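Notes from the Nistum open day, Haverford
3 May 2023

Typing this up on the train before I forget it all. Went mostly for the software talks, stayed for the floor tour, missed lunch.
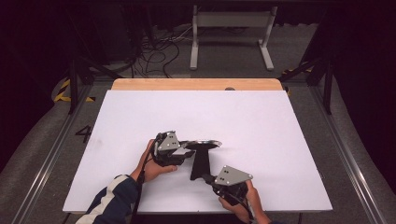 Registration was slow, the badge printer had died and they were writing names by hand. First talk started late because of it. Room held 46 people and was full, a few standing at the back.

The morning was all about the data side. Nistum records demonstrations with hand-held grippers, then trains a policy on them. Most of what they wanted to talk about was the plumbing in between, which suited me fine. Their pipeline takes the raw recordings, lines up the streams, works out where each gripper was in space, throws out bad episodes, and writes a training set. The whole thing used to be a pile of scripts. Since February it's one tool with one config file and you can rerun any stage on its own. They had a slide of the old folder structure that got a laugh.

Time sync took up a good half of the talk. Two grippers, two clocks, plus the head view. They had a bug where one side ran 3 frames behind the other and the policy learned to hesitate on every two-handed grasp. Looked like a controller problem so they spent weeks tuning gains. Wasn't the controller. Now there's a check at import that refuses a session if the offset drifts past a limit, and the operator gets told right away, while the setup is still standing.

Pose tracking next. Questions from the audience were mostly on this. What happens when a hand turns and the tracking drops out? Answer: short gaps get filled, long gaps kill the episode. They used to fill everything and regretted it. Somebody pushed on what counts as short and got a fairly vague answer — depends on the task, depends on speed. I'd have liked a number.

Floor tour after that, in groups of 6. Numbered stations, tape on the floor, cables, the usual. We got to try the grippers. Heavier on the wrist than I thought and you have to unlearn reaching in with your fingers. My first go at picking up with both sides at once was bad, I kept closing one jaw early and pushing the thing away from me. The review tool showed exactly that afterwards, two jaw-width curves one above the other, mine nowhere near lined up. Good tool. You scrub along the curves and the video follows, and you can tag a span with a key press. No menus. I want it for our place in Jorkotcombe, asked if it would be released, got a smile and a "maybe".

Ziltelus had the room next door and were showing their planner. It sits under the learned policy — policy proposes a short chunk of motion, planner checks it against joint limits and the other arm, and either passes it, slows it down or asks for a new one. Demo was in simulation only. They logged 202 chunks in the run we watched and the rejected ones came up in a side panel with the reason in plain words, so you could read why it stopped. Wish more people did this. Ours just prints an error code and you go find the one person who knows what it means.

Less sold on their replanning. When a chunk got refused the arm paused long enough to notice, and twice it asked again and got nearly the same motion back. They said they're working on feeding the reason for the refusal back to the policy. Fine, but that seems like the hard part to me.

Last session was a panel on evaluation, ran long, I left before the end to make the train. Caught one useful bit: keep a fixed set of start positions and never train on them. Sounds obvious. We don't do it.

Things to chase up:
Import check for clock offset, we could write this in a day
Key press tagging in our viewer
Plain text reasons in teh planner log
Ask Nistum for the slides, they said a link would go out to everyone who signed in but with the handwritten badges I'm not sure they have my email

Parking at Haverford is hopeless by the way, take the train. Coffee was good.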